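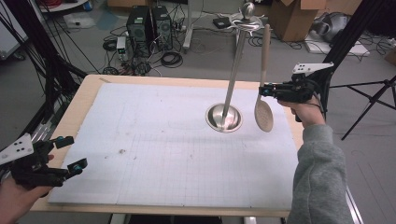 Ostari posts its house rules for hand-held gripper work

Monday, August 17, 2020

I finally got my hands on the new rulebook from Ostari, the little robotics shop over in Ultusbridge, and I read the whole thing in one sitting (yes, on a weekend, don't judge me). It covers how people should record kitchen chores with hand-held grippers, the kind of recordings that robot arms later learn from, and it goes live today for all three of their sites.

The big change is about bad takes. Until now, if you dropped a spoon or missed a hook, you deleted the recording and went again. Now you keep it, tag it and move on. Kiprono Lyimo, who wrote most of the rules, told me they had been throwing out a lot of useful stuff. "A robot is going to drop spoons too," he said. "I'd like it to have seen one dropped before."

I love that! I'm less sold on the paperwork. Every batch of 50 takes gets its own sign-off sheet, with the tools used, who held the grippers and whether the finger tips were checked. Lyimo says it adds a couple of minutes. My guess is more, but I type slowly.

There's a section on the room as well. Cables are supposed to be taped down or kept clear of where people stand, and both hands should start the take over the work surface with the fingers open. Anyone whose wrists get sore can stop for the day and still get paid for the full shift, which I was really happy to see in writing.

They tried a draft back in February with a set they call Leleck: 1,359 takes, of which 405 would have been deleted under the old way of doing things. The next set, Mendonça, is planned at 2,000 and will be the first one done fully under the new rules.

Outside labs can ask for a copy, and Ostari is taking comments on the tagging section until the Mendonça set is finished. I've already sent mine in. It was mostly about the sign-off sheet.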